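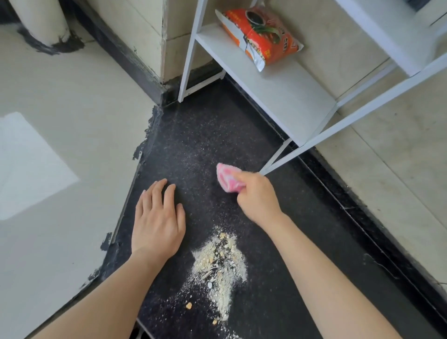

Wischen von Hand auf dem dunklen Granitstreifen, direkt am Fuß des Regals.

Sistau, Sonntag, 2. Juni 2024

Ein Lob der Bodenpflege

Wer über Automatisierung schreibt, schreibt gern über Greifer, Kameras und Taktzeiten. Ich möchte über Krümel schreiben. Seit wir bei Ruteck unsere kleine Kommissionierzelle für Snacktüten betreiben, bin ich nämlich ein großer Freund des Lappens geworden, und ich finde, er gehört in jedes Wartungshandbuch, möglichst weit vorne!

Unsere Zelle heißt Zoubi. Ein Arm auf einer fahrbaren Plattform holt Tüten aus offenen Regalen und legt sie in Kisten, 600 Stück in einer normalen Schicht. Der Arm selbst ist erstaunlich genügsam. Das Getriebe will alle paar Monate angeschaut werden, die Saugnäpfe tauschen wir, wenn sie spröde werden, und der Rest läuft. Was uns im ersten Jahr wirklich beschäftigt hat, lag auf dem Boden.

Eine Tüte reißt auf, und schon liegt neben dem Regalfuß ein Häufchen aus blassem Pulver und gelblichen Bröckchen. Für einen Menschen ist das eine Kleinigkeit, man steigt darüber. Zoubi fährt auf glatten Rollen und gleicht seine Position über die Räder ab. Feiner Staub auf poliertem Stein genügt, dann rutscht ein Rad ein wenig durch, und der Arm steht 3 Millimeter neben der Stelle, an der er zu stehen glaubt. Beim nächsten Griff drückt er die Tüte gegen die Regalkante, die nächste Tüte reißt, und man hat doppelt so viel Pulver wie vorher.

Wir haben das lange für ein Softwareproblem gehalten. Im Störbuch von Pungate, unserem zweiten Standort, stehen für das erste Betriebsjahr 119 Einträge mit dem Vermerk »Positionsfehler«, und ich habe sie an einem verregneten Nachmittag alle gelesen (ja, freiwillig, und mit wachsender Begeisterung). Bei den meisten steht als Abhilfe »neu referenziert«. Bei 23 steht zusätzlich »Boden gereinigt«, und genau nach diesen war länger Ruhe. So etwas liebe ich an diesem Beruf. Da sitzt man monatelang über Parametern, und die Antwort steht in krakeliger Schrift am Rand einer Liste!

Seitdem wird bei uns gewischt, und zwar von Hand. Zelle anhalten, gegen Wiedereinschalten sichern, dann hinknien. Grobe Stücke zuerst aufnehmen, danach das Pulver zu sich hin ziehen, kurze Züge, wenig Druck. Nicht pusten, bitte auch nicht mit Druckluft! Das Zeug fliegt sonst unter den untersten Boden des Regals und kommt beim nächsten Anfahren wieder heraus. Die Regalfüße verdienen einen eigenen Durchgang, ebenso die Fugen zwischen Granit und Fliesen, in denen sich der Staub hält. Aufgerissene Packungen kommen aus dem Fach, bevor der Arm wieder läuft. Zum Schluss eine Referenzfahrt im Schleichgang, mit Blick auf die Rollen.

Ich höre den Einwand schon: Eine automatische Zelle, vor der ein Mensch auf dem Boden kniet, sei doch nicht fertig automatisiert. Ein Saugroboter könne das übernehmen. Wir haben einen ausprobiert, und auf freier Fläche war er großartig. Zwischen den Streben unten am Regal kam er nicht durch, und das Pulver in der Fuge hat er höflich liegen gelassen. Vielleicht kann das die nächste Generation, ich würde mich freuen und sie sofort bestellen.

Bis dahin bleibe ich dabei, dass diese Arbeit zur Technik gehört und auch so behandelt werden sollte. Wer wischt, sieht die Maschine aus einer Höhe, aus der sie sonst keiner sieht. Eine lockere Schraube am Regalfuß haben wir beim Putzen gefunden, ebenso ein Kabel, das an der Plattform scheuerte. Die Leute, die bei uns den Boden machen, schreiben deshalb ins selbe Störbuch wie die Programmierer, und ihre Zeit steht im Schichtplan als Wartung. In Pungate läuft das noch unter »Sonstiges«. Daran arbeite ich, mit Vergnügen und einiger Hartnäckigkeit, und beim nächsten Besuch im Juni bringe ich einen Stapel frischer Lappen mit.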